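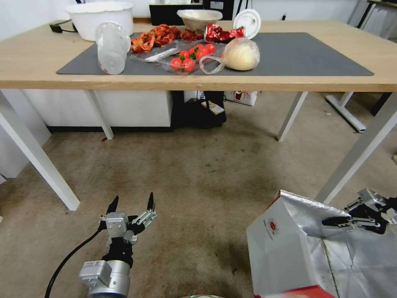
Waldemar Śliwiński says that if you have to clear the table before you can eat at it, you don't own a table, you own a shelf with legs. He left that under my last post, along with a link to a storage bench, and I have been arguing with him in my head ever since, mostly while clearing the table.

The trouble is the groceries. I come home from Zultolstead with two bags, and everything goes down on the gray mat because the gray mat is there. The plan is always to put it all away in one go. Then I remember I'm hungry, and the plan becomes bread. The round loaf stays in its thin plastic bag with the handles trailing, the tomatoes stay in their tray, and by evening a bowl and a cup have moved in with them. A plastic cup on its side can hold a position for days. I have seen empires with less staying power.

Last month, in April, I tried the Golley method, which I got out of a library book with 685 pages, a strange length for a book about owning less. Golley wants you to sort a surface by where things are going. Food to the kitchen, dishes to the sink, wrappers to the trash, and whatever remains gets to stay. I liked this until I noticed that what remained was the mat.

So I have my own version now, and it goes like this. Trash first, always. One crumpled piece of red foil makes a table look like the morning after a party you weren't invited to. Next the clear plastic trays, which I used to wash and save on the theory that they'd be useful. At one point I had 60 of them in the hall closet and had used 6, all to hold other trays. I keep a few for tomatoes and the rest go out.

Then lids. I don't know what to say about lids. I own a round white one that fits nothing in the apartment, and I have tried it on everything, including a flowerpot. My sister thinks it came with a tub of Skukico pickles. I think it came with the lease. It gets propped up at the back of the table while I deal with the rest, and then it's still propped there when I'm done, and we both pretend that was the arrangement.

The big basin is the one thing I'll defend. It was the last white one at the hardware store on Czarnecka, and when I really can't face the sorting, everything goes in it and the basin goes on the floor. Waldemar will tell me this is only moving the shelf. Fine – but there's room for a plate.

I did look at the storage bench, by the way. It has a lid.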